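Water Intake in Older Cats: Notes from Our Household

Posted Jul 6, 2018 by Sun-ja Na

Readers of this blog will be aware that two senior cats, Hurmont and Nam, reside with us. Following Hurmont's most recent examination, our veterinarian, Dr. Soo-ah Sun, advised that his urine was more concentrated than she would like and asked that we increase the amount of water he takes in each day. Several readers have since written to request an account of the measures adopted.

Cats are poor drinkers by habit. An animal fed entirely on dry food receives very little moisture from its meals and does not always make up the difference at the bowl. Canned food is mostly water, and a change in diet is therefore the first step many veterinarians suggest. Hurmont had eaten dry food for most of his life and did not welcome the change. We began by placing a spoonful of canned food beside his usual portion and increased the amount gradually over 30 days. On the mornings when he refused it, the dish was removed without comment and offered again in the evening.

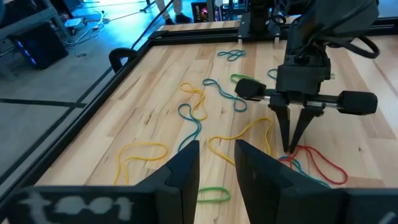 Reading time: 5 minutes

The second measure concerned the bowls themselves. We had always kept a single water bowl next to the food, in the kitchen. Dr. Sun recommended that water be offered in more than one room and at some distance from both food and litter. There is now a wide ceramic bowl in the hallway, another in the study, and a third on the landing, where Nam spends her afternoons. All are washed daily with hot water and a mild dish soap, then rinsed well. Wide bowls were chosen so that the whiskers do not touch the sides – a point on which opinions differ, although both cats appear to prefer them.

My neighbor, Eun-seong Yoo, kindly lent us a drinking fountain for the month of October. Nam used it at once. Hurmont would not approach it while the pump was running, and it was returned. Readers considering a fountain are advised to borrow one before making a purchase, and to ask how often the filter must be replaced.

Water may also be added directly to canned food. We started with one teaspoon of warm water per meal and now add two tablespoons, stirred until the texture is that of a thin gravy. Broth is sometimes recommended for the same purpose. Many broths sold for human use contain onion or garlic, both of which are harmful to cats, and labels should be read with care. We do not use broth in this household.

A final word of caution is required. The advice given here is intended for a cat that drinks too little. A cat that suddenly begins to drink a great deal more than usual should be seen by a veterinarian promptly, as increased thirst can be a sign of kidney disease, diabetes or an overactive thyroid.

Hurmont is due to be examined again in October, and the results will be reported on this page. Questions regarding the move from dry to canned food may be left in the comments.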